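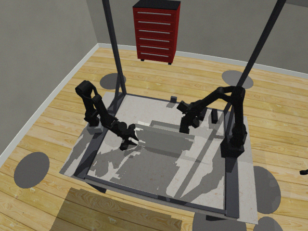
집안일과 작업실 일, 기계한테 어디까지 맡길 수 있을까?

안녕하세요, 작업실 살림 꿀팁 페이지입니다! 지난 3월에 로봇 얘기를 짧게 썼더니 질문이 정말 많이 왔어요. 그래서 이번엔 제대로 정리해 봅니다. 저는 이런 걸 들여다보는 게 너무 재밌거든요(밤새 시뮬레이션 영상만 본 적도 있어요).

통에 담고 꺼내기
두 팔 로봇이 제일 먼저 배우는 일 중 하나가 통 다루기예요. 한쪽 팔이 통을 잡아 주고 다른 팔이 물건을 넣는 식이죠. 우리도 나사 정리할 때 똑같이 하잖아요! 나중에 기계를 들일 생각이 없더라도 통은 이렇게 고르면 편합니다.
- 뚜껑 없이 위가 트인 것
- 깊이가 얕아서 바닥이 바로 보이는 것
- 테두리가 도톰해서 손가락으로 집기 좋은 것
- 속이 찬 상태로 50 mm쯤 밀어도 안 넘어지는 것

상자 접기와 포장
포장은 한 단계 어렵습니다. 날개가 휘고, 팔이 상자 뒤로 들어가면 손끝이 안 보이니까요. 사람은 손끝 감각으로 더듬어서 해내는데 기계는 여기서 자주 헤매요. Ulteo 공방 모임에서 시뮬레이션으로 상자 다루기를 200번 돌려 봤는데, 끝까지 깔끔하게 된 게 80번이었대요. 저는 이 숫자 듣고 박수 쳤습니다. 생각보다 훨씬 잘하는데요? 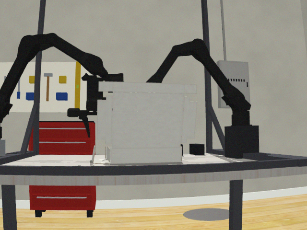
시뮬레이션 속 작업대. 흰 상자 양쪽으로 검은 로봇 팔이 하나씩 있고, 뒤로 공구판과 빨간 공구함이 보입니다.

상자를 손으로 접으시는 분들께 드리는 팁! 짧은 날개를 먼저 안으로 넣고 긴 날개를 나중에 덮으세요. 접는 선은 자 모서리로 한 번 눌러 두면 모양이 반듯하게 나옵니다. 테이프는 가운데서 바깥으로 붙이고요.

아직은 사람 손이 나은 일
엉킨 전선 풀기, 젖은 걸레 짜기, 양말 짝 맞추기. 이 세 가지는 당분간 우리 몫이에요. 빨래 개기는 수건 정도라면 꽤 봐줄 만한데, 후드티가 나오는 순간 난리가 납니다. 반대로 같은 크기의 부품을 같은 자리에 옮기는 일은 벌써 믿음직해요.

작업대 준비 요령
기계가 일하기 좋은 작업대는 사람한테도 좋습니다. 가운데는 넓게 비우고, 자잘한 건 작업 전에 치우고, 망치나 드라이버는 벽에 걸어 두세요. 그림자가 짙게 지면 카메라도 우리 눈도 가장자리를 놓치기 쉬우니 조명은 양쪽에서 비추는 걸 추천해요. 저는 Dereo 스탠드 두 개를 마주 보게 놓고 씁니다.

다음 글에서는 서랍 열고 닫기를 다룰게요. 손잡이 모양에 따라 차이가 꽤 크더라고요!

2021년 11월 3일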